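Marker cube pose jumps when both grippers are near the desk
Tracking and calibration > Hand-held grippers

Keerthana Kandasamy
Posted May 2020

I have two hand-held grippers, each with a marker cube on top, and I get the pose of each one from the markers. In the middle of the room it is fine. When one gripper gets near the desk its orientation flips for a few frames and then comes back.
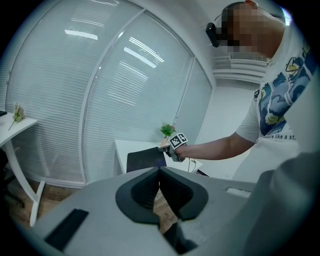 It only happens to one gripper at a time, and swapping left and right makes no difference. The log for the worst run has 3,437 frames and the flips come in short bursts. I'm using the Follance solver with the default settings, one pose per marker, then an average over whatever markers it found. Capture is at 60 frames a second. Is this a calibration fault or should I be filtering it?

Jayanthi Varghese

It's the averaging. A single flat square seen nearly face on has two poses that fit almost equally well, and noise in the corners decides which one the solver picks. If you average a good pose with a flipped one you get something that matches neither.

Put the corners of all visible markers on a cube into one solve, using the known cube geometry.

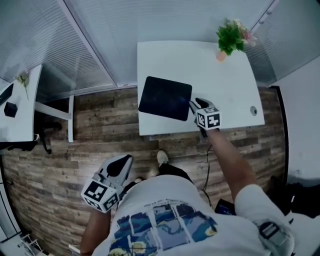
With two faces in view the corners aren't all in one plane and the second answer mostly goes away. When only one face is visible, ask the solver for both candidates and keep the one closer to the previous frame. Reject anything that turns more than 15 degrees between frames. Check too that the two cubes don't share any marker IDs. We had that in Peseven and it looked very similar.

I would leave smoothing until last. It hides the flips and adds lag.

rodrigues_b

Had this as well. Turned the exposure down and it got better, not sure why. Try a median over 100 ms maybe.

Keerthana Kandasamy

The joint solve fixed nearly all of it, thanks. No shared IDs. I still get the odd flip with one face showing, so I'll add the two-candidate check next.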